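Tracker notes, again

June 2025

Quick one, I have a build running and maybe ten minutes.

So the lane follower is fine. Kingi (our planner, Araba named it, don't ask) holds the center on bends now and the steering output is smooth. What's been eating my week is the perception side. Two things:

- oncoming cars that overlap the lead car. Tracker merges them, then splits them, then the ID jumps and the planner sees a "new" car at zero distance. Brakes. Lovely.
- faint reflections on the windshield. Low confidence boxes, but enough of them to be annoying.

Fix for the first one, for now: hold an ID for 9 frames before letting it go, and gate matches on heading as well as overlap. Should of done that in October when Normand first said it. Replayed the whole Sturport log, 3744 frames, and the phantom braking dropped to about 30 frames, all in one stretch. Not zero. Still looking at why.

Reflections: just masking the bottom strip of the glass. Ugly. Works ok.

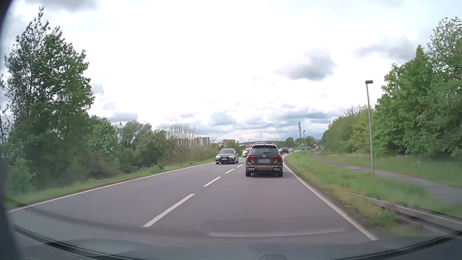 Lead SUV, Audi coming the other way, and the white car half behind the SUV that keeps stealing its ID.

Next up is the cars further round the bend, teh little ones. Jérémie wants them tracked, I'd drop anything under a minimum box size and pick it up later. We'll argue. Config changes are on the Dikia branch if you want them, read the commit message first.

Build's done, failed. Back to it.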